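Let the Old Trainers Fly

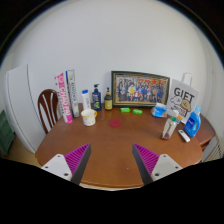 Should a small museum keep an old airplane in flying condition when it could just park it under a roof? I think it should, at least for the simple ones, and the small trainers at Coltberg are the best argument I know.

I grew up on static displays and I still love them. But the first time I heard a radial engine cough, catch and settle down into that lumpy idle (you feel it in your ribs before you really hear it), I understood what I'd been missing behind the rope. An airplane at rest tells you about its shape. Running, it tells you about the oil, the noise, the wind in the open cockpit and how much work the pilot's feet are doing on the rudder!

The Coltberg field has five trainers on its books, and the Mamo is my favorite. It has fabric wings, a tailwheel and a top speed of 99 knots, downhill. It flew 183 hours in the years after its rebuild, mostly short hops over the Florneo valley, and thousands of people on the ground looked up and saw one in the air. I can't put a price on that.

The case against is serious. Parts wear out. Original metal gets swapped for new metal, and one bad landing can end the whole story. For a last survivor, I agree completely — leave it on the floor, keep the air dry and let people walk right up to it. The Barunus glider tug is one of those, and I'd chain myself to the hangar door before I let anyone fly it.

But a trainer was built to be bounced, patched and sent up again by students. Mechanics who know how to stitch fabric and time a magneto learn it by doing it, and they need airplanes that ask for the work. Park them all and in twenty years those skills are a binder on a shelf.

The flying season opens again soon, and it runs through November if the weather holds. Go on a weekday morning, when they do the engine runs, and stand upwind — the smoke is wonderful but it does get in your hair.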